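Two Grippers and a Row of Lockers

23 January 2019 | Workshop visits

Umut Erdem has opened the same kind of locker door so many times that he does it in his sleep, or so his wife tells him. "Apparently my hand goes like this," he says, and pinches the air over his coffee.

I'd come to Forgate, the shared workshop he builds in, to ask about the pair of handheld grippers he and Volkan Dönmez have been making together since last May. I'd seen them mentioned on the Clukholm makers' mailing list and pictured something much bigger, to be frank. Each one is small enough to carry in one hand, and they call the pair Sasix (Volkan's nephew Selim came up with it, and neither of them can tell me what it means).

The idea is pretty simple to say out loud. You do a chore with the grippers in your own hands, you record it, and later you try to get an arm to do the same thing with the same kind of fingers. The arm is the part they don't have yet. "We're saving up," says Volkan. "We have the hands. We have the fingers, we have the markers, we have a huge pile of recordings. We're just missing the robot!"

He laughs a lot, Volkan. He used to repair sewing machines, and he talks about the gripper fingers the way I imagine he talked about bobbins. The first set was flat and slid off everything. The second was curved but too soft, and bent back when you pulled. The ones they use now are the ninth or tenth try (they argued over this in front of me for a good while) and they're curved and a bit stiffer at the base.

"Handles were the killer," Umut says. "A cup is easy. A cup wants to be picked up. A little metal handle doesn't care about you at all."

So they've been doing handles, and plenty of them. Their target is 2,000 recordings of doors, drawers and lids, and they were at 300 when I visited, which I thought sounded like a lot until Umut showed me the spreadsheet and how far down it still had to scroll.
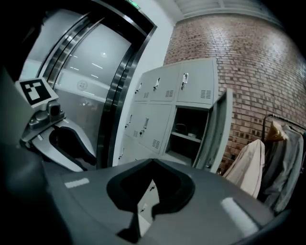
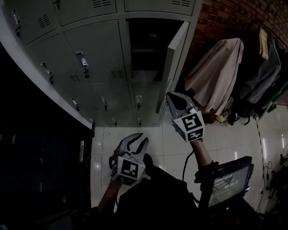
Lockers with one door open, from the gripper and then from higher up.

The trouble with markers

I asked what had taken the longest, expecting to hear about motors or code. Both of them said "the squares" at the same time.

The squares are the black-and-white markers on the grippers, and the software uses them to work out where each gripper is and which way it's pointing. If the markers are crooked, the numbers are crooked. Volkan printed the first batch on ordinary glossy paper, and with the lights on they shone so badly that the software lost them every few seconds. Then came matte paper, which curled. Then a sticker sheet that Fadime Toprak had left over from labeling jam, and that worked beautifully for one evening and peeled off during the night.

"I came in and they were on the floor," Volkan says. "Both of them, face down. I took it personally."

Fadime builds radios at the next bench and has become a sort of unpaid tester. She's left-handed, and that mattered more than they'd expected. All the early recordings had the right hand doing the work and the left one hanging about. When she took a turn, she pulled the door with her left and steadied things with her right, and Umut says the difference in the data was obvious straight away. Now everybody who tries the grippers has to do a few rounds the "wrong" way.

I had a go myself, naturally. It's strange! You can't feel the handle, you only feel the trigger, so you end up staring at the fingertips and forgetting to move your feet. I missed the handle twice and then got hold of it so firmly that I didn't know how to let go. "Everyone does that," said Fadime, without looking up from her soldering.

What would he do differently? Umut thinks for a while. "Cables," he says. "I'd plan where the cables go on day one. We added them last and you always have one down by your knees." Volkan would have bought screws in one size. He keeps a jar of the odd ones and is fairly bitter about it.

They're hoping to pick up a secondhand arm through a friend of Volkan's in Ağca, if the price comes down. Until then they'll keep recording in the evenings. Umut wants to move on to drawers next and Volkan wants to do jars, and when I left they were still discussing it, with Fadime voting for jars.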